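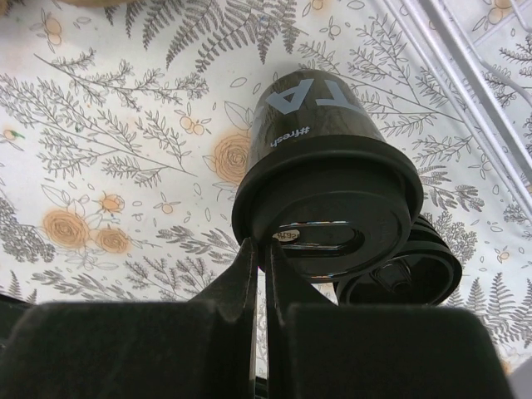 Getting the Last Bit Out: My Favorite Bottle, Jar and Tube Tricks

I get a ridiculous amount of joy out of an empty bottle that is really, truly empty. My grandmother kept a row of ketchup and dish soap bottles standing on their caps along the kitchen windowsill, and I rolled my eyes at her for years. Now I have my own row and I'm proud of it!

Flipping bottles over

Anything thick (shampoo, lotion, ketchup, honey, wood glue) should spend its last week upside down. A wide flat cap will stand by itself. Narrow caps need help, and my best find is an old coffee mug with a folded dishcloth in the bottom. The bottle leans on the rim, the cloth catches drips, and you can move the whole thing out of the way when you need the counter.

Close the cap first. Really close it. Push until it clicks, then give it one squeeze over the sink. I lost half a bottle of conditioner into a bathroom drawer one November and I was still finding it in the hair clips at Easter.

If you have a few bottles going at once, a shoebox lid lined with foil makes a fine tray. So does the bottom half of an egg carton for the little travel sizes.

Honey and syrup

Set the closed bottle in a bowl of warm tap water for 5 minutes, then turn it over. Don't use boiling water on plastic, it goes soft and leans like a tired old fence post. For glass jars I pour warm tea straight in, put the lid back on, swirl, and there's my sweetened tea. Milagros Villalobos, who used to run the preserves table at the Virkville market, does the same with jam jars and warm milk. Raspberry is the one to try. Oh, it's good.

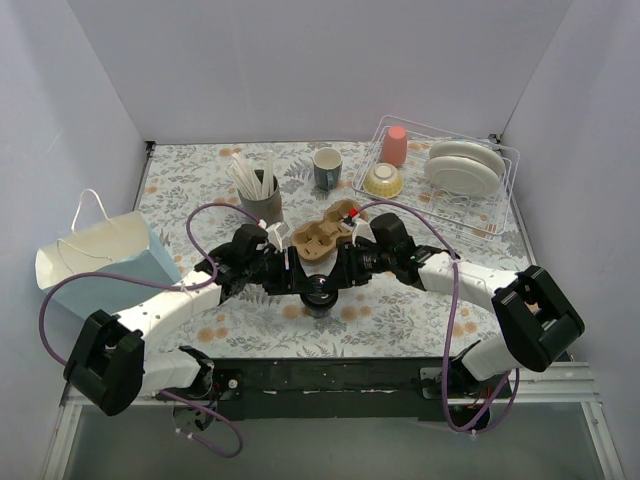 Mustard, mayo and peanut butter

These are dressing jars waiting to happen! Add to a nearly empty mustard jar:

a splash of vinegar
a bigger splash of oil
a pinch of salt
whatever herb is getting floppy in the fridge

Lid on, shake hard, pour over salad. With mayonnaise I use lemon juice and a spoonful of plain yogurt. With peanut butter it's soy sauce, lime and a little hot water, and that goes on cold noodles (I have eaten this standing up at the stove more times than I'd like to admit).

Check your lids before you shake. A peanut butter lid that has been through the dishwasher a lot can warp just enough to leak, so wrap a towel around the jar the first time.

Toothpaste, hand cream, tomato paste

Lay the tube on the counter and run the back of a butter knife from the bottom toward the cap, pressing firmly. Fold the flat part over and clip it with a binder clip. I bought a box of 25 clips for the home office and I think 2 of them have ever touched paper.

When nothing more will come out of a hand cream tube, snip it in half with scissors. There's usually enough stuck to the walls for several more days. Slide the cut end of one half over the other to keep it from drying out. Metal tubes have sharp edges once they're cut, so I leave those alone. 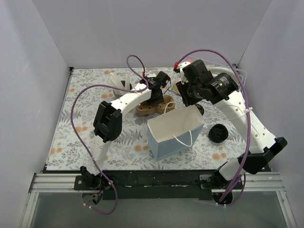
Paint and glue in the workshop

My neighbor Aurelio Bravo taught me to store wood glue cap-down in a can with a few inches of dry rice in the bottom. The rice holds the bottle up at any angle you like, and the glue is right there at the tip when you're holding two boards together with your other hand and your chin.

For paint, I pour the last inch into a small jar with a tight lid and write the room and the color name on masking tape. A full little jar keeps far better than a big can with a puddle in it. Touch-ups get so much easier! Nail holes, scuffs, that spot by the light switch, all done with a cotton swab.

Rinsing out

Once a bottle is finally done, a little warm water and a good shake clears it for recycling. Dish soap bottles are the exception at my house. I fill those halfway with water and use what's left for the garbage can and the patio chairs, and it foams up beautifully.

Laundry detergent jugs can go right in the washer drum area for a rinse under the fill water if yours is a top loader. Mine is, and I do it every Monday with whatever's close to empty. Keep the cap in your pocket while you do. I've washed two of them.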